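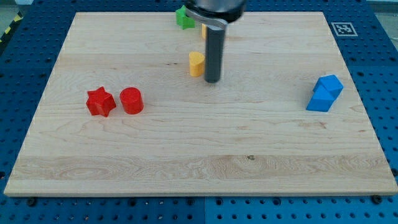
The Hemeo open day was a public demonstration of robot block sorting held by the automation firm Kunance at its Tymoshchuk site in November 2020. It is remembered mainly for the gap between how it was advertised and what visitors were shown. The arm used on the day belonged to a line of bench robots sold under the name Hemeo, and the control software was called Zorkico.

Background

Kunance had promoted Hemeo for most of the year as a machine that could "handle any small object on any table." The open day was announced as the first chance for people outside the firm to test that claim. In all, 327 people signed up for slots, and the firm later said that all of them had attended. No sign-in sheet was ever released, and accounts from visitors suggest the afternoon slots were thin.

Demonstration

The task was to move toy blocks on a board by pushing them with a single rod-like finger. A typed instruction, such as "put the red star next to the blue cubes," was entered at a keyboard and the arm attempted to carry it out. Visitors were told they could type whatever they liked. In practice a staff member reworded many of the requests before they were entered, which the firm described as fixing typos.

The blocks were simple shapes in strong colors: stars, cubes, cylinders and the like. Critics pointed out that these are close to the easiest objects a vision system could be given. Nothing soft, clear or shiny was offered to the arm, and a visitor who asked to put a set of keys on the board was turned down for safety reasons. Pushing also avoids the harder problem of picking things up, a point the printed handout did not raise.

Each slot lasted 33 minutes, of which a large part went to a talk. Most groups saw the arm attempt four instructions.

Reported results

In a statement dated January 12, 2021, Kunance said that Zorkico had completed 498 instructions during the event. The statement gave no number for failed attempts and did not say whether a task finished after a restart was counted as complete. It also left out how close a block had to be to its target. Several visitors recalled blocks being nudged most of the way and the run being called a success.

Requests for the logs were answered with a link to the sales page.

Reception

Trade coverage was polite and mostly repeated the handout. Teachers who came with school groups were more positive and praised the staff for answering questions at length. A second open day, with household objects on the board, was promised in the same statement. No date was given for it.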